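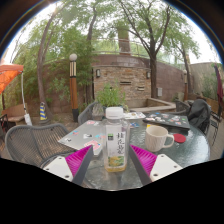 I want to ask about glass outdoor tables for the courtyard. We work there most afternoons, and I am afraid of scratches. Now there are two laptops on it, a mug and a bottle of osmanthus oolong, and the surface is the dimpled kind with a grey metal rim. Do I need a cover?

refilwe_s wrote:
No cover. The dimpled glass hides small marks very well. I wipe mine with vinegar and water, and it has been fine since November.

Loic Moulin wrote:
I do not agree. Grit under a laptop is what scratches it. I bought a clear mat for 60 dollars and I am happy with the colour and everything.

refilwe_s wrote:
60 dollars for a mat, when my whole table was 199? Rubber feet do not scratch, mate.

annatjie20 wrote:
Check the rim also. Water sits under mine and it started to rust.

Original poster wrote:
Thank you all. I will try the vinegar first and look under the rim tomorrow.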